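Ekaette Iyamu
Simulationspaket »Zavetby« von Flulmont, Erfahrungsbericht nach sechs Wochen Nutzung. Thread, eher technisch. Lizenz selbst bezahlt, keine Absprache mit dem Hersteller.

Ekaette Iyamu
Was man kauft: eine Simulationsumgebung für Tischmanipulation mit mehreren Armen, dazu fertige Zellen, Objektbibliothek und Kameramodelle. Läuft lokal unter Linux, GPU vorausgesetzt. Eine gehostete Variante gibt es, habe ich nicht getestet.

Ekaette Iyamu
Preis: 2.000 Euro pro Arbeitsplatz und Jahr, mit Kameramodul 3.000. Das Kameramodul ist der Grund, warum ich überhaupt hingeschaut habe. Ohne das Modul bleibt eine ordentliche, aber gewöhnliche Physikumgebung.

Ekaette Iyamu
Installation: Container laden, Lizenzdatei ablegen, Starttest laufen lassen. Der Starttest brach beim ersten Mal ab, weil er einen festen Port erwartet. Steht im Handbuch, allerdings im Anhang. Danach keine Probleme.

Ekaette Iyamu
Zur mitgelieferten Werkstattzelle: Holztisch, gelbe Bodenmarkierung, Werkbank am Rand, Arme mit hellblauen Gelenkkappen. Auf dem Tisch liegen in meiner Konfiguration unter anderem ein Bediengerät mit vielen Knöpfen und ein kleiner blauer Quader.
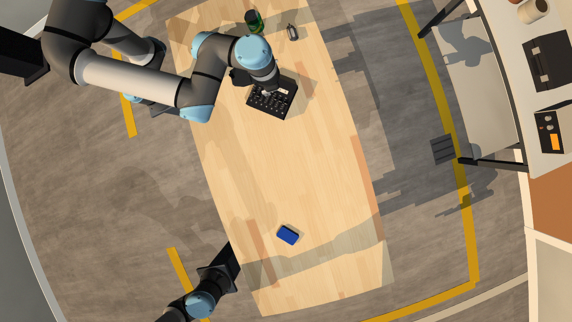

Ekaette Iyamu
Schattenwurf lässt sich pro Lichtquelle einstellen, hart oder weich. Für Trainingsdaten ist das relevanter als die Auflösung. Mein Detektor hat anfangs dunkle Schattenkanten auf hellem Holz als Objektgrenzen gelesen. Mit variierter Lichtposition ging die Fehlerrate zurück.

Ekaette Iyamu
Kollisionskörper der Bibliotheksobjekte: überwiegend konvexe Zerlegung, sauber. Bei Objekten mit vielen kleinen Aufbauten wird stark vereinfacht. Wer einzelne Knöpfe drücken will, muss die Geometrie selbst nachziehen. Für Greifen und Umsetzen reicht es.

Ekaette Iyamu
Kontaktmodell: Reibwerte sind pro Materialpaar hinterlegt, nicht pro Objekt. Das ist gut gelöst. Negativ: Die Voreinstellung für Greiferpads ist zu hoch. Damit hält der Greifer in der Simulation Teile, die am echten Arm rutschen. Ich habe den Wert nach eigenen Messungen gesenkt.

Ekaette Iyamu
Mehrarmbetrieb: Jeder Arm hat einen eigenen Controller-Thread, die Synchronisation läuft über einen gemeinsamen Takt. Bei sieben parallelen Instanzen blieb der Takt auf meinem Rechner stabil. Darüber begann er zu driften, ohne Warnung im Log. Eine Warnung wäre das Mindeste.

Ekaette Iyamu
Zum Kameramodul. Enthalten sind Lochkamera, Weitwinkel und Fisheye. Die Verzeichnung wird beim Rendern berechnet, nicht nachträglich über das Bild gezogen. Koeffizienten aus einer eigenen Kalibrierung kann man als Textdatei einlesen.

Ekaette Iyamu
Das Fisheye-Profil ist für greifernahe Ansichten brauchbar: beide Finger im Blick, dazu viel Tisch und Boden. Die Bildecken bleiben schwarz, wie man es von einem echten Bildkreis kennt. Vor dem Training die Maske nicht vergessen, das Modul liefert sie auf Wunsch mit.

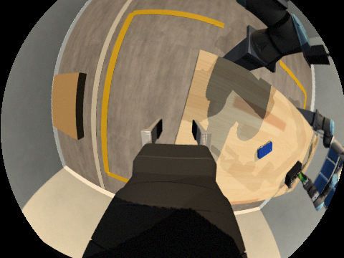 Ekaette Iyamu
Abgleich mit einer realen Kamera: Kalibriermuster in der Simulation nachgebaut, dieselbe Auswertung auf beide Bildsätze angewandt. Die Abweichung ist in der Mitte gering und wächst zum Rand. Für Greifpunkte in Fingernähe unkritisch, für Messaufgaben am Bildrand würde ich das Profil nicht verwenden.

Ekaette Iyamu
Was fehlt: Rolling Shutter, Bewegungsunschärfe bei schnellen Handgelenkdrehungen, Sensorrauschen abhängig von der Belichtung. Letzteres ist laut Support für Mai geplant. Ich bewerte nur, was ausgeliefert ist.

Ekaette Iyamu
Support: Anfrage am Thursday-Slot gestellt (so heißt die wöchentliche Sprechstunde dort, auch im deutschen Portal). Antwort noch in der Sitzung, fachlich korrekt. Per Ticket dauert es deutlich länger.

Ekaette Iyamu
Export: Farbbild, Tiefe, Segmentierung, Gelenkzustände, alles mit gemeinsamem Zeitstempel. Die Tiefe liegt im Fisheye-Modus als Strahllänge vor und nicht als z-Wert. Das hat mich einen Nachmittag gekostet. Im Handbuch steht dazu ein Halbsatz.

Ekaette Iyamu
Vergleich mit Nitov, das ich vorher benutzt habe: Nitov rechnet schneller und ist billiger, hat aber nur das Lochkameramodell. Adeyemi hat die größere Objektbibliothek, dafür keinen brauchbaren Mehrarmtakt. Wer nur einen Arm und eine feste Kamera über dem Tisch hat, braucht Zavetby nicht.

Ekaette Iyamu
Ich verlängere, mit Kameramodul, für einen Arbeitsplatz. Die geänderten Reibwerte und mein Skript zur Umrechnung der Strahllänge lade ich hoch, sobald die Kommentare darin lesbar sind. Fragen zu den Einstellungen gern hier drunter.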